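Nisalham House, ground floor: kitchen and shared room inspection

Inspection date: July 22, 2020
Inspected by: Fuad Weldu
Report goes to: Bereket Abera, Grokero Lettings
Reason for visit: routine, following the March visit

Key: S = satisfactory, A = action needed, N = not checked

1. Entrance and escape route
Front door opens fully from inside without a key: S
Hallway clear of stored items: A
Comment: two bicycles and a pushchair left against the meter cupboard. Tenants told in person. They must be moved by the next visit.
Emergency light test: S

2. Smoke and heat alarms
Hall alarm sounds on test: S
Kitchen heat alarm sounds on test: S
Landing alarm: A
Comment: sounds, but the casing is past its replace-by date. Idico to fit a new one, same type as the hall.

3. Fire blanket and extinguisher
Blanket in holder, tapes hanging free: S
Extinguisher gauge in the green: S
Service label in date: S
Comment: label number 914 now matches the log. It was entered wrongly in March.

4. Refrigerator and work surfaces
Door seals clean and closing properly: S
Fridge temperature: S
Comment: thermometer on the middle shelf read 4 degrees.
Freezer drawers: N
Comment: one drawer frozen in. Needs defrosting before it can be checked.
Tabletop sound, corners undamaged: S
Tabletop clean: A
Comment: smudges and scuff marks. Wipe down with ordinary cleaner, no scouring pads. 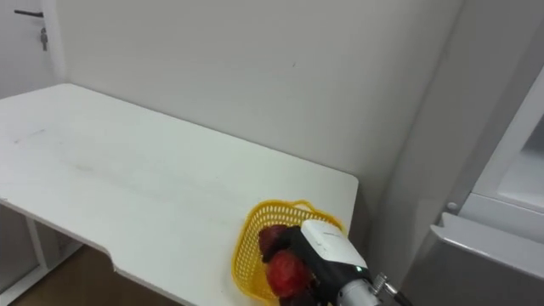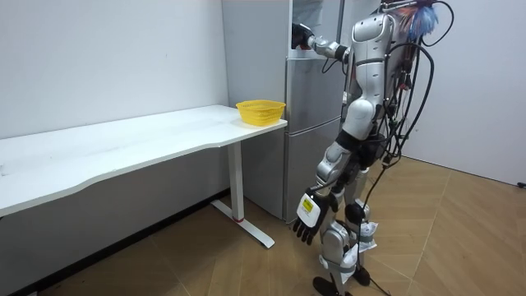
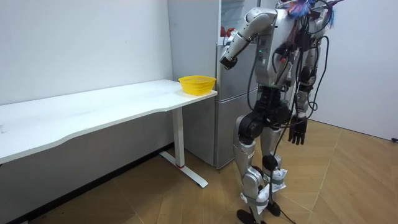
Item 4. Tabletop with yellow basket (first photo); refrigerator (second and third).

5. Electrical
Sockets and switches free of cracks: S
Double socket by the kettle: A
Comment: loose on the wall. Both screws turn without biting, so the back box probably needs replacing. Do not use until repaired. Taped over and a note left.
Fuse board cover closes: S
RCD trips on test button: S
Portable appliance labels: A
Comment: toaster and microwave have none. Tenants say both were bought this year. Add to the list for testing.

6. Water and heating
Hot tap temperature at kitchen sink: S
Boiler pressure: S
Comment: a little low but within the marked band.
Under-sink pipework: A
Comment: slow drip at the waste trap. Tightened by hand and dry after ten minutes. Check again.
Radiator in shared room: N
Comment: heating off for summer.

7. Windows and ventilation
Restrictors fitted and working: S
Extractor fan runs: S
Comment: grille greasy. Tenants to clean.

Actions, in order
Double socket: Idico, within 2 working days.
Landing alarm: Idico, same call.
Hallway items: tenants, straight away.
Trap, freezer drawer and appliance labels: Weldu, at the return visit.

Return visit to be booked by Grokero office. Keys for the meter cupboard are with Bereket Abera.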